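Momentum (sport)

Momentum in sport is the supposed tendency of a team or player who has just done well to keep doing well, over and above what their ability would predict. Commentators, coaches and players use the word freely. Researchers are more divided, and much of what is said about it on air does not survive a look at the scoresheet.

Usage

The term has no agreed definition. In ice hockey it may refer to a run of shots, a successful penalty kill, a fight, or a win in the previous game of a playoff series. In basketball it overlaps with the "hot hand". In tennis it is often attached to whoever won the last game. Because the label is nearly always applied after the fact, critics say it describes a score and explains very little. A team that ties the game late is said to have the momentum going into overtime; if it then loses, the momentum is said to have shifted, usually without anyone having noticed at the time.

Evidence

The difficulty for believers is that streaks turn up in random sequences too. Someone who tosses a fair coin 100 times should expect a run of six or more heads or tails somewhere in the record, and most people shown such a run will guess that the coin is crooked. Early work on basketball shooting found no hot hand. Later work argued that the method used was biased against finding one, and put a modest effect back on the table. Neither side has shown anything on the scale that a television panel takes for granted.

Şengül Kılıçarslan, in her book Birkach, named after the club whose seasons she followed, looked at what happened after late tying goals. She reported that the team that tied the game won in overtime nearly as often as it lost. Her sample was small, and she made no great claims for it. Supporters of the idea replied that goals are too rare to measure momentum and that shots or zone time would be better, though they have not settled on which. 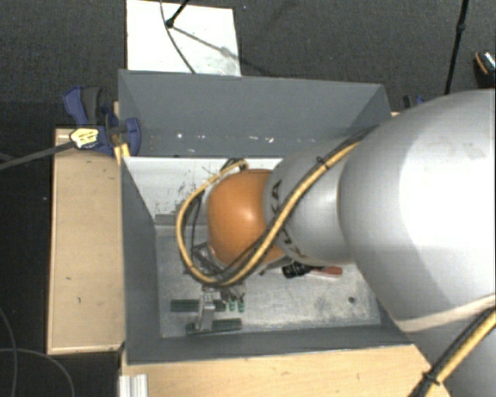
Playoff series

Claims are strongest in best-of-seven series, where a team that wins 3 games in a row is widely described as unstoppable. Such a team is often simply the better one, which would account for the streak by itself. Home ice, injuries and a change of goaltender also muddy the comparison.

Psychological accounts

A softer version of the claim holds that players feel momentum, whatever the results show. This is hard to dispute, and interviews support it - but a feeling reported after a win is weak evidence of what caused the win. Coaches call a timeout to "stop the bleeding", and the other team's scoring does often slow down afterward. It would probably have slowed down anyway, as unusual bursts tend to.

See also

Clutch performance
Gambler's fallacy
Home advantage
Regression toward the mean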